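Getting wax, gum and other regrets out of the carpet

Every carpet has a history, and ours reads like a charge sheet. What follows has been tried on a beige wool-mix in the front room and a cheaper thing on the stairs, which has suffered more and complained less.

Candle wax. Leave it alone until it sets hard, however much you want to attack it. Chip off what you can with the back of a butter knife. Then lay plain brown paper over the rest and go across it with a cool iron, no steam, moving to a clean patch as the paper soaks up the wax. Printed paper will give you a carpet with the small ads on it.

Chewing gum. A bag of ice on top for 7 minutes, then crack it off in bits. Peanut butter works too, I'm told, and then you have a peanut butter stain.

Red wine. Blot, don't rub. Put 200 ml of cold water in a jug with a few drops of washing-up liquid, dab it on with a white cloth and blot again. Work from the outside in. White wine poured on top is a waste of white wine.
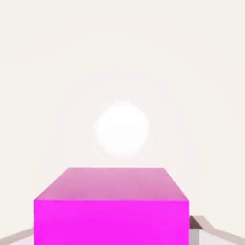

Can I use the same washing-up liquid mixture on a wool rug?

Use it weaker, with half the washing-up liquid, and test a corner that lives under the sofa first. Wool dislikes hot water and scrubbing, and it will felt if you lose your temper with it.

Furniture dents. An ice cube in each dent, left to melt overnight, then tease up the pile with a fork. The Albers bookcase left four craters you could have kept newts in, and they had gone by breakfast. Put a towel down first if you have floorboards underneath.

Mud. Walk away. Dry mud hoovers up, wet mud becomes part of the family.

Smells. Bicarbonate of soda, shaken through a sieve, left for an hour and vacuumed slowly. Empty the vacuum afterwards or it will blow a fine white dust over the skirting boards in August, when you have visitors.

Shop-bought sprays are fine on the stairs. I keep a bottle of Grunex under the sink, mostly for morale.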